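Comparing Two Sets of Gripper Fingers on Small Hand Tools

Kornik Laboratory Notes, Procedure 4 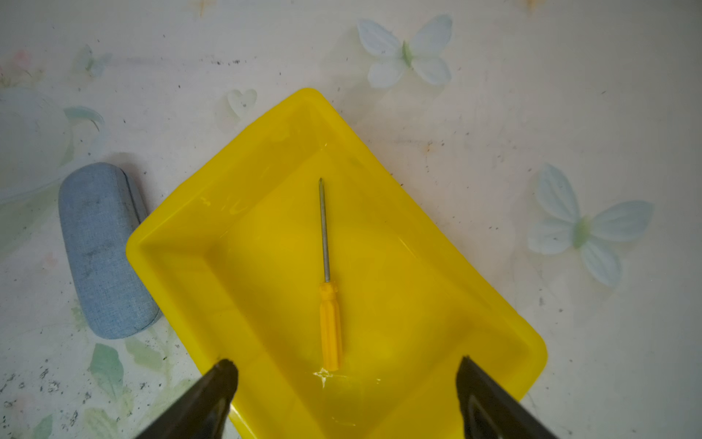

This procedure sets out how to compare two sets of fingers on the same parallel gripper when the object to be picked up is a small hand tool with a thin shaft and a ridged handle. It applies to the Cluser arm with a wrist camera and the Sison controller. Staff using another arm may follow the same steps but must record their results on a separate sheet.

Before starting

The arm must be calibrated and the wrist camera secured. Confirm that the fingers under test are marked A or B on the mounting plate, and enter the mark on the sheet. Worn tips may be tested, provided that the wear is noted. Do not clean or replace the tips partway through a set.

Set the Sison controller to slow mode. The closing force remains at 30 percent for both sets of fingers. Raising the force for one set alone makes the comparison worthless, and the trials will have to be repeated.

Placing the tool

1. Put the tool in a shallow tray with sloped sides. The tray may sit at any angle to the arm, but its position must not change between sets.
2. Lay the tool flat on the tray floor, away from the walls.
3. Open the fingers fully and move the arm to the viewing height.
4. Check the wrist camera view. Both fingertips and the whole tool should be visible.

A tray and handle of similar color are permitted. Operators should expect the outline of the handle to be harder to find in such cases, and should use the metal shaft as a guide to the direction of the tool. Glare on a glossy tray can also mislead the detection software. If the marker on the screen settles on a bright streak, lower the exposure one step and record the change.

Running the trials

Carry out 20 trials with each set of fingers. In every trial, lower the arm until the tips are just above the tray floor, close on the handle, lift, and hold for four seconds. Return the tool to its place before the next trial.

Record each trial as held, slipped, or missed. A tool that turns in the fingers but does not fall is recorded as held, with the letter T beside it. Contact with the rim of the tray is recorded as missed, even if the tool is later lifted.

Stop at once if a fingertip presses into the tray floor. The Clorent mount has no spring, and the load passes directly to the wrist.

After the trials

Save the camera recordings under the sheet number and switch the controller to standby. Sheets are kept in Room 412. Results from A and B may be compared only when both sets were completed on the same calibration.

Revised Jan 29, 2018

Related procedures
Mounting the Wrist Camera
Checking Finger Alignment on the Cluser Arm
Sison Controller: Slow Mode and Standby
Replacing Worn Fingertips
Trial Sheets: How to Complete and File Them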